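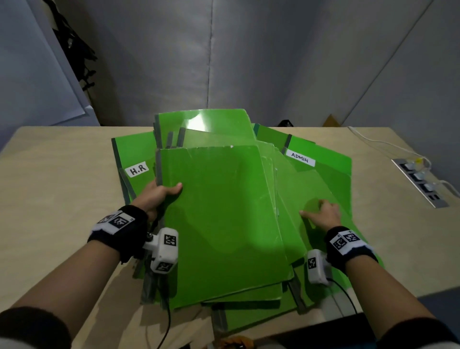

the green folders, on the table

mapleandrye
Feb 17, 2021
Hi all, I'm finally sorting my grandmother's recipes, and oh my, there are a lot of them! She cooked for more than 82 years and I think she kept every clipping and every scribbled envelope. I want to put them in plastic folders by season, the way she talked about food (November was always cabbage and poppy seed in her house). Does that seem sensible, or will I drive my cousins crazy?

Cieślak_kitchen
What a lovely job to have. I'd go by dish, though. I tried seasons with my mother's and could never remember whether plum dumplings were summer or fall, so I looked in both every single time.

oldstove12
Have to disagree with Cieślak, sorry! Season is how you get people to cook from the thing. My dish binder sat on a shelf for years.

Houshang Zamani
Whichever way you go, please copy the pencil ones first. My aunt's rice notes faded so badly that I can only read 2 lines of the best one, and I have been guessing at the saffron ever since.

Cieślak_kitchen
Well, soup is soup in any month, oldstove. But yes to Houshang about the pencil.

mapleandrye
Thank you, you're all so kind. I may do seasons with a dish list taped inside each cover. Houshang, do you scan yours or write them out by hand? Some of hers are on very thin paper and I'm nervous about feeding them through anything.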